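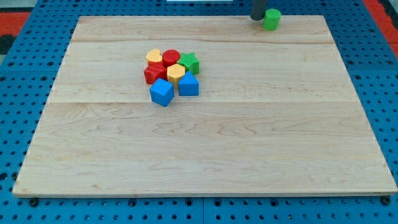 Kann der Roboter schon aufräumen? Ein Haushaltstest zum Nachmachen

30. Januar 2020

18 Kommentare | 56 mal geteilt

Wer Kinder hat, kennt die Frage, wann endlich eine Maschine die Bauklötze vom Boden holt. Die Antwort der Hersteller lautet seit Jahren »bald«. Wer es genauer wissen will, muss selbst testen, und das geht mit weniger Aufwand, als man denkt. Man braucht einen Arm mit Greifer, ein Brett, ein paar Klötze und einen Nachmittag, an dem man sonst nichts Vernünftiges vorhat. Ich arbeite mit einem Gruletti, den ich gebraucht bekommen habe, und der Steuerung Zaltov. Andere Kombinationen gehen auch, sie ärgern einen dann eben an anderer Stelle.

1. Untergrund festlegen

Nehmt ein Holzbrett und legt es auf eine Lochplatte. Auf der Lochplatte lässt sich alles verschrauben, was nicht wandern soll. Und es wandert alles. Ein Brett, das um zwei Millimeter verrutscht ist, sieht für euch genauso aus wie vorher. Für den Arm ist es ein anderer Kontinent.

2. Klötze aussuchen

Herz, Stern, Würfel, Zylinder, Sechseck, Dreiecksprisma: je gemischter, desto ehrlicher der Test. Wer nur Würfel nimmt, hat am Abend eine schöne Statistik und am nächsten Morgen immer noch Sterne unter dem Sofa. Sterne sind für zwei Backen eine Zumutung, weil man zwischen den Zacken erst einmal eine Stelle finden muss, an der beide gleichzeitig anliegen. Beim Herz gilt: quer fassen, nicht an der Spitze. Der Arm wird trotzdem die Spitze nehmen.

3. Den leichten Fall zuerst

Stellt einen Zylinder allein hin, mit viel Platz ringsum. Dreht den Greifer in eine beliebige Richtung, fahrt von oben an, schließt, hebt an. Schreibt auf, ob es geklappt hat. Bei mir waren es 33 Versuche, bis ich die Anfahrhöhe nicht mehr ändern wollte. In dieser Zeit räumt ein Vierjähriger das Zimmer auf, theoretisch.

Steht der Klotz nah an der Brettkante, zählt den Versuch gesondert. Ein Schubser genügt, und ihr kriecht unter den Tisch.

4. Dann der Haufen

Jetzt schiebt ihr die übrigen Klötze eng zusammen, so dass sie sich fast berühren. Damit fängt der Haushalt eigentlich erst an, denn kein Kind der Welt hinterlässt Spielzeug mit Sicherheitsabstand. Die Backen brauchen links und rechts Luft, und die gibt es in der Mitte nicht. Also von außen nach innen arbeiten. Wer den mittleren Klotz zuerst verlangt, bekommt zu sehen, wie der Arm die Nachbarn verteilt. Auch eine Form von Ordnung.

In der Zaltov heißt die passende Einstellung »Randobjekte bevorzugen«. Sie ist ab Werk ausgeschaltet, warum auch immer.

5. Auswerten

Erfolg heißt: Klotz liegt in der Kiste. Angehoben und fallen gelassen ist kein halber Punkt, auch wenn man nach drei Stunden großzügig wird. Notiert getrennt nach Form und nach Lage, also frei, am Rand, im Haufen. Mein letzter Durchgang im Haufen: 17 von 33. Von Hand schaffe ich die Kiste in einer Minute, schlecht gelaunt in einer halben.

Häufige Fehler

Greifer zu tief: Er kratzt übers Holz. Anfahrhöhe nachmessen, nicht schätzen.
Klotz dreht sich weg: Backen schließen zu schnell.
Alles klappt: Prüft, ob ihr die Klötze nach jedem Versuch auch wirklich umstellt.

Die Tabelle für den Vergleich mit dem Wijaya-Greifer kommt im Juli. Bis dahin räume ich selbst auf.

56 mal geteilt | 18 Kommentare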